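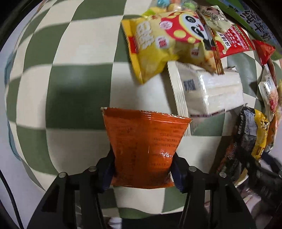
Gripper pads slipping on snack packets - what are you using?

Home Builds > Grippers and end effectors
Page 1 of 1

vurnley_bench
Posted Thursday, 7:42 PM

I'm on my third set of fingers for the hand-held gripper. Black plastic, two round-head screws across the top of each finger, small dark blue pads on the inside faces. Boxes and cups are fine. Glossy snack packets are the problem. The orange one in the photo is a small pouch with a crimped top, and it wrinkles as soon as I squeeze hard enough to hold it. If I back off, it slides down when I tilt the tool.

The pads are 3 mm foam from Trarkeck, held on with contact adhesive. Finger travel is 50 mm. I want one set of pads that covers pouches and bigger bags. Has anyone solved this without going to suction?

matix_iason
Posted Thursday, 8:05 PM

Foam is too slick on that kind of film. Try silicone sheet, 2 mm, scuffed with sandpaper. I went through the same thing in September and the foam ended up in the trash.

Also, you have hold of it low down. I pick up pouches by the crimp. The seam is stiff and there's nothing in it to crush.

C. Sfakianakis
Posted Thursday, 8:31 PM

Disagree on the crimp. It works if the packet is standing up by itself. In a pile like yours you can't count on reaching the seam, and a thin seam between two flat pads twists. I'd stay on the body and make the pads bigger.

The silicone advice is good.

vurnley_bench
Posted Thursday, 8:50 PM

Bigger pads are hard. My fingers are chunky already and they knock the neighboring bags when I reach in. I could go longer but not wider.

stefanou_shop
Posted Thursday, 9:14 PM

What closes it, a trigger or a servo? If it's a trigger you can put a spring in the linkage so your hand isn't setting the force directly. Mine has one and I stopped crushing chips.

vurnley_bench
Posted Thursday, 9:22 PM

Trigger, straight linkage, no spring. I have some extension springs from a printer I took apart. Where did you put yours?

stefanou_shop
Posted Thursday, 9:40 PM

Between the trigger arm and the slider. Drill the slider for a pin and leave 6 mm of free movement. Start with the softest spring you have.

matix_iason
Posted Thursday, 9:58 PM

A spring won't fix slick pads. You'll get a gentler grip and it will slip sooner. Do the pads first, test, then do the spring.

And Charalambos, I do pick from piles. You nudge the packet with one finger until the seam is clear, then close.

C. Sfakianakis
Posted Thursday, 10:11 PM

Fine by hand. I wouldn't want to program it.

vurnley_bench
Posted Thursday, 10:26 PM

Silicone is ordered. I'll leave the linkage alone until it's on. Iason, what grit did you use?

matix_iason
Posted Thursday, 10:33 PM

120, one direction, across the finger. Wipe it with alcohol before you glue, and use silicone adhesive. Contact cement peels right off.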